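Talking pegs, pads and price tags with the man behind the Cordero kit

I'd been sitting on the Cordero review for a few weeks when I finally got Tapio Kuusisto on the phone. Some of you have been asking about it since November, when I mentioned in passing that a small outfit called Warside was selling a bench package for people who already own a robot arm and want it to do something useful. Tapio runs product there. He had coffee, I had coffee, and we ended up talking for most of a morning.

For anyone who missed that post, Cordero is a two-finger gripper with swappable pads, a small wrist camera, a box of practice parts, and the software that ties it all together. You bring the arm. The base package is $1,756, and there's a version without the camera for $1,414 if you've already got one you like.

I started with the price, because that's what everybody writes to me about.

"People look at that number and they compare it to a bare gripper off a marketplace site," Tapio told me. "And sure, you can get one for a lot less. Then you spend three weekends making a bracket and writing the part that talks to the camera. If you enjoy that, go do it! I did it for years. Cordero is for the person who wants to be picking up parts by lunch."

I wasn't picking up parts by lunch, for the record. It was closer to 4 p.m., and a good chunk of that was me hunting for the right hex key. The instructions call for a size that didn't come in my bag. Tapio groaned when I told him.

"That was a bad batch of bags. We've fixed it. If anybody's missing the key they should write to us and we'll mail one out."

What he really wanted to talk about was the practice parts. Warside ships a set of colored cylinders and blocks with every kit, and I'll admit I thought of them as toys when I opened the box. He used to think so too.

"The first set we sent out was all blocks," he said. "Wondimu kept telling me we had it wrong." (That's Wondimu Hadgu, who does their testing.) "He said a block forgives you. You come in crooked, the fingers square it up, you think your setup is great. So he started standing cylinders on end and making the arm come down next to them, and half of our settings fell apart. The arm would bump the thing and over it went."

I tried it on my own bench that same week and he's right, it's humbling. My first run of cylinder picks was a mess. The approach was a hair too far to one side, and one finger kept tapping the part before the other one got there. I slowed the last bit of the move way down, which the software lets you do with a slider, and that helped a lot. I asked him why slow isn't the default.

"Because then everyone would write that the kit is slow," he said, and laughed. "But yes. Maybe it should be."

We got onto pads next. The ones that come on the fingers are thin, and I'd worried they'd wear out. Consuelo Aranda, who runs a little repair and assembly shop over in Drivesgate, has had a Cordero running longer than I have, so I called her too. She told me she's been through over 1,000 picks on the original pair.

"They've gone kind of shiny," she said. "I wipe them down with a damp rag when I think of it. I did order spares, and they're still in the drawer." Her bigger gripe was the cable, which she says is too short if your arm reaches across the bench. She ended up buying an extension. I had the same problem, and I'd like to see Warside just put a longer one in the box.

Tapio wouldn't promise me that. He did say Rimantas Org, their hardware guy, has been "making noise about it," so keep your fingers crossed.

Then there's the camera. I've gone back and forth on whether it's worth the extra money. It sits right down at the wrist, so what you get is a close view of the part and the finger next to it, and you can tell pretty quickly whether you're lined up. Where it struggles is glare. I've got a window beside my bench, and in the afternoon the software would lose the edge of a part until I pulled the blind. I asked if that was me or them.

"Both," Tapio said. "Your window is your window. But we could be smarter about exposure, and Justinas is working on it now. The plan is that you'd get it as a free update." That's Justinas Pētersons, and if he's reading this — hi, please hurry.

I liked that Tapio didn't try to sell me on everything. When I asked who shouldn't buy the kit, he had an answer ready.

"Anybody moving heavy stuff. Anybody who needs it running all night with nobody in the building. And if your parts are soft, like bags or cloth, I'd say wait. We're working on a finger for that and it isn't good yet."

One more thing I wanted to pin down was the scuffing question, since a reader had asked whether a practice surface needs to be spotless. Tapio said no, and mine sure isn't. The upright orange cylinder on dark gray is the pairing I'd tell a beginner to start with, scratches and specks and all, because the color stands out so well.
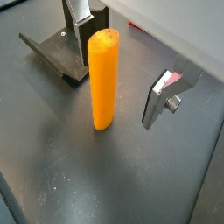

Support, returns and what's coming

You get 19 days to send the kit back, which struck me as an odd number. Tapio said it started as a typo on the order page and they decided to honor it. Return shipping is on you. Support is by email, and I heard back the same day both times I wrote in.

The soft-parts finger has a working name, Zarnisstead, and Tapio wouldn't give me a price or a month for it. I've asked to borrow one when it's ready.

If you've got a Cordero on your own bench, send me your slider settings for tall parts. Mine are still a work in progress, and I'll put the good ones in the next post.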